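Home | Visitor Services | Delegations | Forms | Contact

Warkville Business Precinct - Host Organisation Manual
Section 6: Preparing for an Official Visit
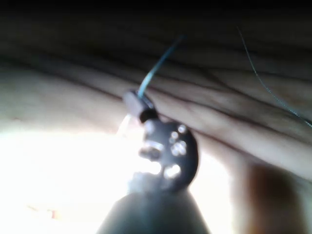
Instrument tip holding a blue strand, close view.

6.1 Purpose of this section

This section sets out how a host organisation in the Warkville Business Precinct prepares for a visit by a municipal or regional delegation. It applies to all tenants of the Trelwood and Flallmont buildings. Visits by individual customers or suppliers are covered in Section 4.

6.2 Before you begin

Have the following on hand before opening a visit record:
- the letter or email requesting the visit
- the tenant number shown on your lease summary
- the name of the most senior person who will receive the delegation
- a list of the floors and rooms to be included

6.3 Opening the visit record

1. Sign in to the Liu visitor system with your host account. Reception accounts cannot open an official visit.
2. Select New Visit, then Official Delegation. Do not select Group Tour, even if the delegation has asked only for a tour.
3. Enter the name of the visiting office exactly as it appears in the request. Titles such as "acting" or "deputy" must be kept.
4. Enter the number of visitors. Drivers and interpreters are counted as visitors if they will go past the front desk.
5. Attach the request and select Save. The record is held as a draft until the route has been added.

Note: A draft that has not been changed for 11 working days is removed. The attached request is removed with it and will have to be attached again.

6.4 Setting the route

1. Open the draft and select Route.
2. Add each stop in order, starting with the entrance. A route may have no more than 6 stops, including the entrance and the meeting room.
3. Enter the time allowed at each stop. Lift travel is added by the system and should not be entered.
4. Mark any stop where photography is not permitted. The mark will be printed on the visitor programme.
5. Select Check Route. If two delegations would be in the same corridor at once, the later one is shown in red and its times must be changed.

Caution: Do not route visitors through the Flallmont loading area. The doors lock on closing and cannot be opened from inside with a visitor pass.

6.5 Passes and seating

1. Print passes on the morning of the visit - passes printed earlier will not open the inner gates.
2. Place name cards in the meeting room according to the seating plan issued by the visiting office. Where no plan has been issued, the head of the delegation sits facing the door, with the host opposite.
3. Set out one copy of the programme for each person, together with 3 spare copies.
4. Test the microphones and the display screen. Faults should be reported to building services on extension 642.

Note: Gifts offered or received during a visit must be entered in the gift register by the end of the same day. Flowers and printed material are exempt.

6.6 After the visit

1. Collect all passes at the front desk and mark each one as returned.
2. Open the visit record and enter the actual arrival and departure times.
3. List any undertakings given by either party, using plain wording. Opinions and general remarks should be left out.
4. Select Close Visit. A closed record can be read but not changed. Corrections are made by adding a note.

Related items
Section 4: Customer and Supplier Visits
Section 7: Signing Ceremonies and Media Attendance
Gift Register - Instructions for Tenants
Trelwood Meeting Rooms: Booking and Charges
Lost or Damaged Visitor Passes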